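Section 4. Table set-up and first packing run (Zuruvness two-arm kit)

Do this after both arms are bolted down and powered. If the status light is still blinking go back to section 3.

1. Clear the tabletop. Bare wood is fine, glossy plastic isn't, the cameras get glare off it.

2. Push the orange fingertips onto both grippers till they click. Tug each one. Loose tip = bad grip later.

CAUTION: keep hands out from between the fingers when the controller is on. They close without a beep.

3. Open the pencil case and lay the lid all the way back. Half-open lids fall shut when an arm bumps them.

4. Case goes in the middle, tray side toward you. Marker and eraser to the right of it, with a bit of space between. Doesn't have to be neat.

5. On the controller pick Packing, then Home. Arms go out to the sides, fingers open. Wait for them to stop.

6. Set speed to 2 for the first run. Leave it there untill you've seen a clean one.

NOTE: force limit ships at 3000 (controller units, see back page). Fine for pens and erasers. Drop it for anything soft.

7. Press Start, step back. The arm nearest the marker goes first.

8. If an arm stops over the table, press Pause, move the item a little, press Resume. Don't pull on the arm. Two stops in a row, redo the camera check in section 2.

CAUTION: Pause does not cut power. Red button does. After the red button you have to Home again, both arms.

NOTE: round things roll. If the marker wont stay put turn it a bit, or check the table with a level.

Changes to this section since April: step 6 is new, old step 9 taken out. Questions to the Ernwood support desk, ask for Fanni Kerekes. 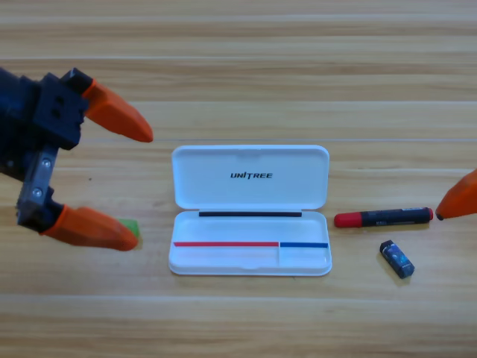
Remedios Cuesta: Step 8 should say that Resume picks up at the old speed setting. I had changed mine while it was paused and it took a full restart before the new one stuck. Otherwise fine, first run done before lunch.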